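The Water at Bretska

Rosalba Rizzi had been selling insurance for long enough to know what a cure sounded like, and the water at Bretska sounded exactly like one. It fixed gums. It fixed knees. According to Gerrit Kruger, who ran the guesthouse and had a leaflet for everything, it had once fixed a marriage.

"Whose?" she asked.

"Before my time," said Gerrit.

She had come up in May to look at a claim. The guesthouse had filed for 500 bottles lost when a shelf came down in the cellar, and the company wanted somebody to see the shelf. She saw it. It was on the floor, all right. There was broken glass, swept into a corner, and it looked to her like the glass of 100 bottles if you were feeling generous.

"Glass packs down," said Gerrit.

"Does it?"

"You'd be surprised."

She wrote that in her notebook, word for word, and went upstairs to wash her hands.

Lilla Illés was in the dining room, eating soup with her coat on. She was the oldest guest and had been coming every spring to drink the water, two glasses before breakfast and one at night. She had a full set of teeth and she showed them to Rosalba without being asked.

"My own," she said. "Every one. My sister in Trirska drank from the tap all her life and had nothing left but the front two."

"Did your sister smoke?"

"Like a stove."

"Well, then."

"You're the kind that counts the change," said Lilla Illés, and went back to her soup.

Rosalba did count the change. She had counted it that afternoon, when Gerrit sold her a bottle at the desk, and it had been short. She'd put the bottle on the shelf over her bed and left it there. It had a green label with a mountain on it. There was no mountain at Bretska. There was a hill with a cell tower.

After dinner she found Imre Kovács smoking on the back step. He drove the van. He had the look of a man who'd been told not to talk to her and was bored enough to do it.

"Where does it go?" she said. "The water. Who buys it?"

"Sanna, mostly. The hotel there. They put it in the rooms."

"How many bottles?"

"Depends."

"The week the shelf fell."

He looked at the end of his cigarette for a while. "I took 200 on the Friday," he said. "And then I took some more."

"After the shelf fell."

"I didn't see any shelf fall. I was driving."

She wrote that down too. He watched her do it and didn't seem to mind. A dog was barking somewhere down the hill, on and on, and a window went up and a man shouted at it in a language she didn't know.

"That's Mr. Byun," said Imre. "He's a dentist."

Of course he was. Byung-chul Byun had the room across from hers, and when she came up he was standing in his doorway in slippers, holding an empty glass, looking down the hall as if the dog might come up the stairs.

"You're here for the water?" she asked.

"My wife sent me for the water. I'm here for the sleep." He turned the glass over in his hand. "People ask me does it work on the gums. I tell them it's wet. Wet is good. Then I tell them to brush."

"And they don't like that."

"They paid for the train," he said. 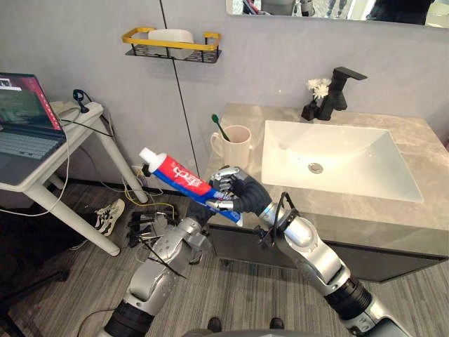

Two hands on the tube. "Then I tell them to brush."

She sat on the bed with the claim form on her knees. Gerrit had written 500 in a round, friendly hand, and under it the price per bottle, which was higher than the price at the desk. She did the sum three ways. The only way she could get it to come out was if the hotel had bought 195 bottles that had also been smashed on the cellar floor.

It wasn't a large amount of money. She'd seen men burn down barns for less, and she'd seen honest ones lose everything because they filled in the wrong box. Gerrit had given her the room with the good heater. He'd carried her bag.

At breakfast he set a glass of the water by her plate.

"On the house," he said.

Lilla Illés was watching from the next table, with all her teeth. Rosalba picked it up and drank half. It tasted of coins.

"Well?" said Gerrit.

"I'll need the receipts from Sanna," she said. "All of them, please, before the bus."

He stood there with the jug. Then he went to look for them, or went somewhere, and she ate her egg.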